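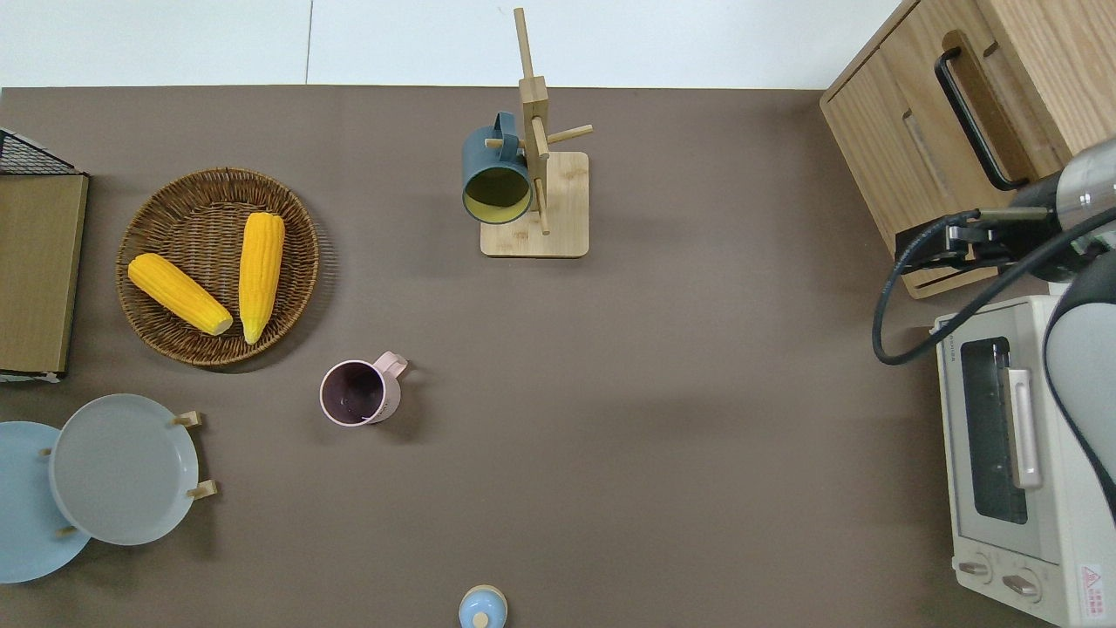

Section 3: Setting up your Munosell benchtop water filter

Filed under: Kitchen & Laundry > Water Filters > Set-up Guides

Read this section through before you open the cartridge packet. You will need an adjustable spanner, a clean tea towel and a bucket or large saucepan. No plumber is needed if your tap has a removable aerator.

Choosing a position

The filter housing sits on the bench beside the sink. The supply hose is short, so check that it reaches the tap without pulling tight. Keep the housing out of direct sun and well away from the cooktop. The base must be level, and there should be enough room above it to lift the lid clear when you change the cartridge.

Note: The spout swivels in both directions. Left-handed users can turn it before fitting the hose.

Fitting the diverter to the tap

1. Turn the tap off fully and put the plug in the sink so small parts can't go down the drain.

2. Unscrew the aerator from the end of the tap, anticlockwise when viewed from below. If it is stiff, wrap it in the tea towel and use the spanner gently.

3. Check for an old rubber washer inside the tap and remove it. Scale on the thread can be cleaned off with white vinegar and an old toothbrush.

4. Choose the adaptor that matches your thread. The Inness adaptor has an outside thread and the Palma has an inside thread. Both are in the small zip bag with the spare washers.

5. Seat a washer in the adaptor, screw it on by hand, then attach the diverter.

CAUTION: Hand-tighten only. Overtightening will crack the plastic collar, and this is not covered by the warranty.

Fitting the cartridge

6. Wash your hands. Remove the lid of the housing and take the cartridge out of its wrapping, including both end caps.

7. Lower the cartridge in with the arrow pointing up. Press down until it clicks.

8. Check that the black O-ring is lying flat in its groove, then screw the lid back on.

9. Push the supply hose onto the diverter and slide the clip across.

Flushing

10. Put the bucket under the spout. Turn on the cold tap slowly and move the diverter lever to FILTER.

11. Run the water for up to 3 minutes. Grey water at this stage is carbon dust and is harmless. Tip it on the garden.

12. Turn off the tap, check each joint for drips, and run it again until the water is clear.

CAUTION: Never run hot water through the filter. Move the lever back to TAP before turning on the hot.

Replacing the cartridge

Cartridges are rated for 1,000 litres. Replace yours sooner if the flow slows noticeably or a chlorine taste returns. Use Gundix cartridges only. After a holiday, flush the filter again before drinking from it.

1,277 people found this guide helpful | 2 comments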